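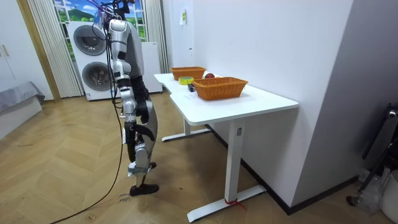
## Report on the open day visit (October), Wirley demo flat

Group 6 - Fernanda Carvalho, Zhuoran Du

### 1. Why we went

Module asks for one site visit with notes. Ours was the Brereck open day. They rent a flat in Wirley and use it as a test home for a humanoid. We wanted to see how a legged robot copes with a normal room, as our own project (the Wevlow trolley) is wheels only and we had been arguing about whether that was a mistake.

### 2. Set-up

- Flat fitted out like a home. Stacked washer-dryer, wardrobe cabinet, parquet floor, a white standing desk along the wall.
- Robot silver and dark grey, two arms, black hands. Long black cable running from the upper body down to the floor and away across the room. More cables going up from the head and shoulders.
- On the desk: two shallow wicker baskets, orange, and a red apple between them. Also a roll of yellow tape.
- Red tape round one foot of the desk, marker writing on the floor near the robot's front foot. We should of asked what the writing was for, didnt.

### 3. The demo

Task was apple into basket. Robot walks up to the desk, stops, reaches, picks, places. Staff talked us through it while it ran. The walking is short steps with the knees bent the whole time. Slower than we expected from the videos.

We saw the task run 6 times. Four good. One dropped the apple on the desk, one stopped before the reach and had to be restarted. Zhuoran timed them but the phone died before the last two, so no average in this report.

Staff gave us their own log figures: 2293 attempts since they moved in, 127 of them stopped by hand. They did not say how many of the rest were good and we forgot to push on this.

### 4. Questions we asked

**Why legs in a flat with a flat floor?** Door sills and rugs, they said. Also same machine has to do stairs later.

**Grip?** Hand closes until the motor current goes over a set limit. Esteves (the hand supplier) sets the limit, Brereck lowers it for fruit.

**Battery?** Not answered properly.

### 5. What we take back to Wevlow

- Stay on wheels for now. Our corridor has no steps.
- Copy the current limit idea for the gripper - cheap, and we already log current.
- Start a count of hand stops. We have 300 runs saved and no record of which ones got stopped.
- Fernanda to email Brereck re the battery and the floor writing.

### 6. Still to do

Add timings table (four rows only). Check refernces. Hand-in is 4 pm.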